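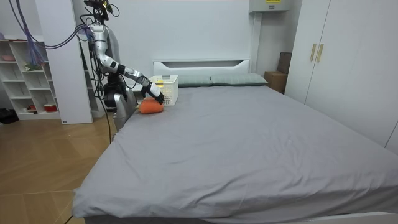

What the tyre wall tells you before you buy second-hand

Last updated: February

Print this page | E-mail this article

Most people who look over a used car spend their time on the paintwork, the seats and the sound of the engine. The tyres get a glance, or a kick. This is a pity, as a set of four tyres holds a fair record of how a car has been driven, stored and looked after, and the record can be read with no tools beyond a torch and a tread gauge.

Start with the size. The line of figures on the sidewall gives the width in millimetres, then the height of the sidewall as a share of that width, then the rim diameter in inches. A tyre marked 255 is a wide one and is usually found on larger saloons and estates, or on the rear axle of something quicker. Compare the marking with the plate on the door pillar or inside the fuel flap. If the two disagree, the wheels have been changed at some point, and the seller should be able to say when and whether the insurer was told.

Next, check that the tyres match across each axle. Front and rear may differ by design. Left and right should not. A premium tyre on one side and a budget one on the other will have different grip in the wet, and the car may pull under braking. It also suggests an owner who replaced what was worn out on the day and no more. The same owner may have treated the brake pads and the gearbox oil in the same way.

Reading the wear

Even wear across the full width is what you want. Wear down the centre points to pressures kept too high. Wear on both shoulders points to pressures kept too low, which also raises fuel use and heats the casing. Wear on one shoulder only is a matter of wheel alignment. Alignment is cheap to correct if nothing is bent and expensive if something is, and the tyre will not tell you which.

Feathering is harder to see. Run a hand lightly across the tread in both directions, after looking for glass, nails and exposed cord. If the blocks feel smooth one way and sharp the other, the toe setting is out. High and low patches around the circumference are known as cupping, and they usually mean a tired damper. On a long motorway run, cupped tyres produce a drone that is easily mistaken for a failing wheel bearing.

Age is separate from wear. The last four digits of the code on the sidewall give the week and year of manufacture. The full code is often moulded on one side only, so you may have to crouch and look at the inner face. We treat 6 years as the point at which a tyre deserves closer attention, and 9 as the point at which we would replace it whatever the tread looks like. A low-mileage car that has stood outdoors may have deep tread and fine cracks all round the sidewall. The tread depth in that case is of little value. 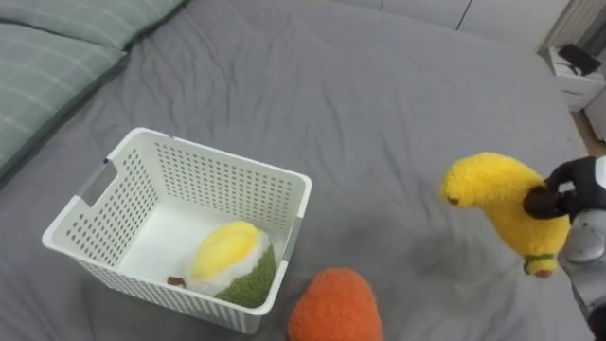

Depth itself should be measured at several points around each tyre, in the main grooves and away from the wear bars. The legal limit for cars in Britain is 1.6 millimetres across the central three-quarters of the width. Stopping distances in heavy rain lengthen well before that figure is reached. For our own cars we work to 3 millimetres, and we would take the price of new tyres off any offer for a car below it.

Three gauges tried

We used three gauges over the winter. The Plindix is a plain sliding probe with a printed scale. It costs very little and fits in a door pocket, but the scale is hard to read in poor light and the probe on ours became stiff with road salt. The Cukidon has a digital display and can be set to zero against a flat surface. Repeat readings in the same groove agreed closely. The battery cover came off 2 times in use and is now held on with tape.

The Lopes is a dial gauge with a wide foot that bridges the tread blocks. It is the bulkiest of the three and the easiest to hold square, which matters more than the fineness of the scale. A probe held at a slant reads too deep. If you intend to check tyres once a month, the Lopes is the one we would buy. For a single viewing, the Plindix will do.

Our test car was the long-term Divivgate estate, which came to us on part-worn tyres. The rears were even. The front left showed inner shoulder wear that could not be seen with the wheels straight. Turning the steering to full lock brought it into view at once, and the same should be done at any viewing, with the handbrake on and the engine off afterwards.

Look at the spare as well, if there is one. Many newer cars carry a can of sealant in its place, and the can has an expiry date printed on it.

Contact us | Copyright, all rights reserved | Back to top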